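Sutherland Mediation Panel
Minutes of the Case Procedures Meeting
October 4, 2022

Chair: Gordon McIntyre
Minutes taken by the panel office

1. Previous minutes
The July minutes were approved with one correction. Under item 4, "binding" now reads "non-binding" in reference to the evaluator's opinion in the Galano lease matter.

2. Intake and caseload
The office reported 42 open files, of which 21 are commercial lease disputes. Two files have passed the time limit for a signed agreement to mediate. The office will send final notices and close both files if no signed agreement is received.

3. Galano / Fladov
The parties have agreed to a single mediator and a one-day session. Fladov asked that its expert report be shared with the mediator only. The chair noted that Rule 6 allows this if the report is marked confidential on each page. The copy received is marked on the cover only and will be returned for marking.

Galano has not yet named the person who will attend with authority to settle. The office will ask again in writing. No session date will be set until the name is received.

4. Fee schedule
The administrative fee of $700 per party stays in place. A proposal to charge it per case, split by agreement, was discussed. Objection: an unpaid share would leave the office collecting from one side during an active mediation. The proposal was withdrawn.

The refund wording was amended. A party that withdraws before a mediator is appointed receives the fee back in full. After appointment, no refund is made.

5. Joint sessions by video
Draft 2 of the video protocol was reviewed. Changes agreed:
- Each participant states at the start who else is in the room.
- Recording by any party is prohibited, including automatic transcripts.
- Signature pages may be exchanged by email during the session.

Stulluvow asked whether an observer in training counts as a participant. Yes, for confidentiality purposes. The definition in section 1 will be extended.

6. Conflict checks
Mediators must return the disclosure form before receiving any case documents. The form will add a line for past work with a party's insurer.

7. Other business
None. Meeting closed by the chair. 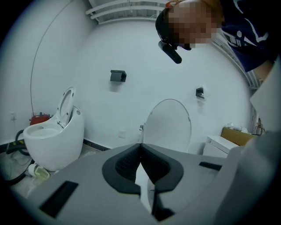

Small room with two toilets.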